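### 4.2 Small inns and the shared guest lounge

The second part of the study looked at what small inns do with the rooms that bring in no direct income. By small we mean properties with fewer than twenty bedrooms, most of them family run, in and near the town of Skustdale. Four inns let us read their booking records and their guest comment books for the same twelve months. Between them they gave us 1,311 completed stays that could be matched to a written comment or a returned card.

Each inn had at least one shared room open to guests during the day. At two of them this was a lounge with a television and armchairs. The third used its breakfast room, which stayed open until late in the evening. The fourth, the Kälin, had turned a former luggage store into a games and hobby room with tables, shelves and a kettle.

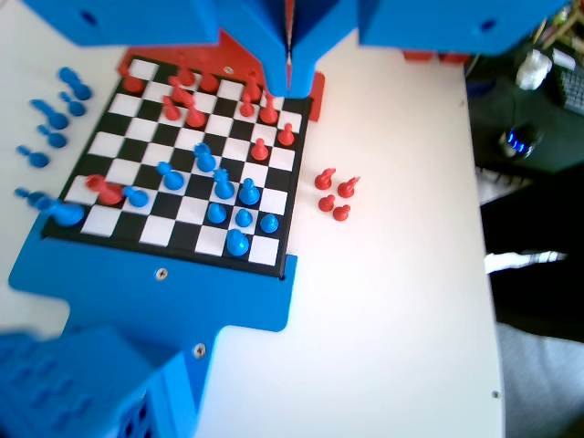

**Figure 3.** Chessboard on a white table, with a blue gripper above the upper rows.

We coded every comment by the part of the inn it mentioned first. Bedrooms and breakfast came far ahead of everything else, as they did in the earlier survey by Hirose and Simanjuntak. Shared rooms were mentioned first in 175 comments. This is a small share, but these comments were longer than the rest, and more of them named a member of staff. They also came mostly from guests who stayed more than one night.

Length of stay matters here. A guest who arrives at seven in the evening and leaves after breakfast has little use for a lounge. Guests on a longer visit had time to fill, above all in January, when the walking paths above the town were often closed. At the inn that used its breakfast room, winter guests asked several times for softer chairs and better lamps – requests that hardly appear in the summer cards.

Parking, which owners had told us to expect as the main complaint, was a smaller matter than noise. Most noise complaints named a door, a stairway or a boiler. Only a few named other guests. The inn with the latest closing time for its shared room did not receive more of them than the others, although its bedrooms are all on the upper floors and the building has thick inner walls.

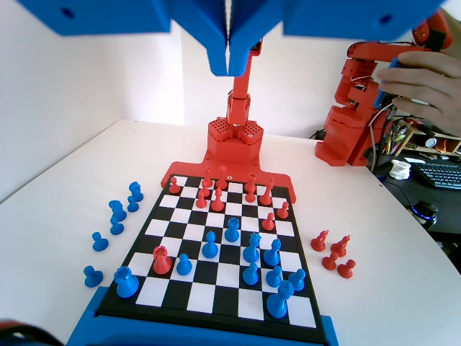

We also spoke with the owners. Theano Vlachopoulos has run the Morkitz for many years and keeps its lounge open all day, including between checkout and check-in. She told us that people who have left their room but are waiting for a train will sit there, order coffee, and sometimes book again before they go. Her till records do show more coffee sold in those hours than at the other inns. We could not tie these sales to repeat bookings, as the till and the booking book are kept apart.

Themis Gkikas, who owns the Kälin, was more careful. In his view the room pays for itself only if it needs no extra staff. He had looked at letting it as a tenth bedroom and decided against it when the cost of a second bathroom came in. 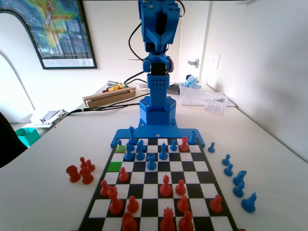 **Figure 4.** Chessboard and upright blue arm on a perforated base.

Two limits should be kept in mind. Comment books are filled in by people who feel like writing, and guests on business trips are poorly covered at all four inns. The inns also differ in price, and we did not adjust for this. Section 4.3 takes up price together with the season, using the weekly rates supplied by Ea Ásgeirsdóttir.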